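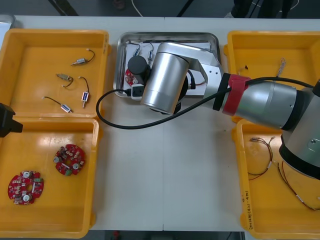
Sorting table, one end: solenoids upper left, round red boards lower left, mixed tray in the middle.

To: Halwood Parts Swap list
Subject: Re: How do you all sort small stuff?

Oh, I have been waiting for somebody to ask this! Yellow plastic trays, one kind of part to a tray, and a steel tray at top center for anything I haven't made up my mind about. I've tried drawers, egg cartons, muffin pans and those tackle boxes with the dividers that pop out when you pick the thing up. Trays on a white table beat all of them for me.

You wrote:

> I came home from the Gurkmont clear-out in August with a banana box
> of small electrical parts, mostly solenoids, little motors and some
> circuit boards. The wires are in one giant knot. I paid $16 for the
> lot and I'd like to swap most of it at the next meet, but right now
> I can't even tell what I have. Do you sort by size, by type, by what
> it came out of? And what do you keep it in while you're working?
> I have a card table and a lot of sandwich bags.

$16 is a great price, first of all. I'm jealous.

By type, every time. I used to sort by what a part came out of and it was hopeless, because six months later I'd be looking for a solenoid and have to remember which vending machine it used to live in. Now all the solenoids go together no matter what they look like. The ones in my upper left tray aren't a matched set at all (there's plain silver metal, and there's blue and white) and that's fine. Matching comes later, when I get the meter out.

About the knot. Don't pull! Lay the whole lump down flat, find one body, and follow its leads back with your fingers. Once it's free, put it down with some space near it so the wires can go where they want. Leads have a memory and they'll curl, and if you crowd a tray you'll have your knot back by supper. Four solenoids to a tray is plenty for me, even though I could fit a lot more in.

Boards go in flat, parts side up, never stacked. I love these red round ones with the hole in the center, and I would be thrilled if anyone on the list could tell me what they were made for. One has a green connector block on it. I'm calling them donuts until I hear otherwise.

The steel tray is my favorite part of the whole setup. Everyone needs an undecided tray. Mine has a small red board in it, a black cylinder that's a motor or some kind of actuator, and a little white connector box with a black plug attached. If I stop to identify every oddball as it comes up, I never get to the bottom of the box, so in it goes and I keep moving.

A card table will do fine, by the way. Put a white sheet or some shelf paper over it, as tiny screws vanish on anything dark. And your sandwich bags are perfect for after: one type per bag, paper slip inside with the ohms and the date.

My trays came from Dixit, the restaurant supply place behind the Clelier building. Ask at the counter, they keep the odd colors in back. The raised rim is what you want. I once chased a spring across the garage floor for most of an evening and I've been a rim person ever since.

I logged 314 parts last winter this way and enjoyed pretty much every minute of it, radio on, coffee going. If you've got a whole banana box you may be closer to 2,000 by the time you count the hardware, so take it in short sittings.

Please bring the solenoids to the swap! I'll trade you connectors for any with long leads. And if there's a round red board anywhere in that box, post it here, I want to see it.

--
Halwood Parts Swap. Reply goes to the whole list.
To get the digest instead, put DIGEST in the subject line.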